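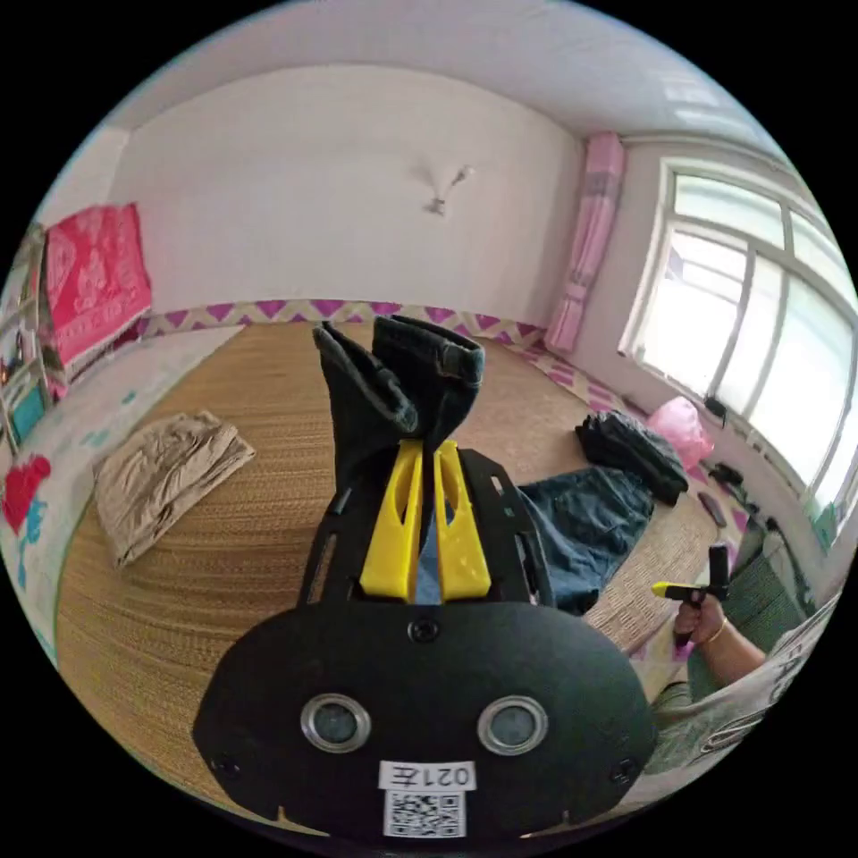

Rivera House - shared laundry and drying room
June check, done by Jocelyn Dela Peña, 2705 door code still in use

Dryer lint filters: cleared. Left one was thick again. Please empty after every load.
Vent hose, rear wall: OK, clip tightened.
Washer hoses: OK, no drips at the joints.
Floor drain: slow. Reported to Benjie Agbayani.
Extinguisher: in date, gauge in the green, tag no. 236.
Door closer: FAIL. Door stops nearly 55 mm short of the frame. Held over from last check - needs a new arm.
Socket by the ironing board: OK. Cover plate replaced.
Detergent shelf: one bottle without a label, removed.
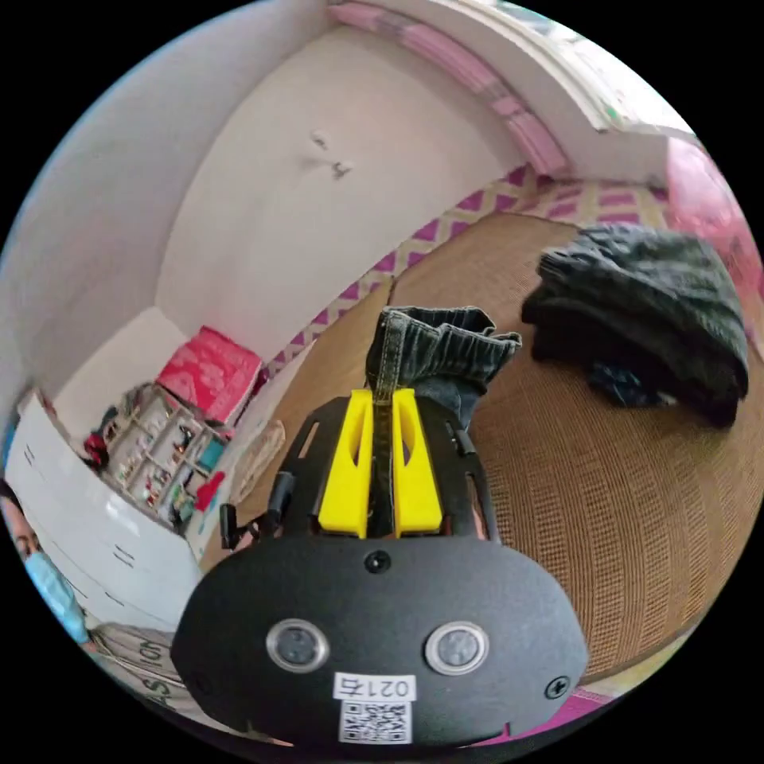 Can the dryers be used while the door closer is waiting for repair?
They can during the day, but pull the door shut by hand and don't leave a load running after 10 pm.

Emergency light: OK on test, stayed on for 31 minutes.
Iron flex: slight fraying near the plug. Taken out of use, spare is in the office.
Signed off apart from door, drain and iron. Angelica Lacson to recheck.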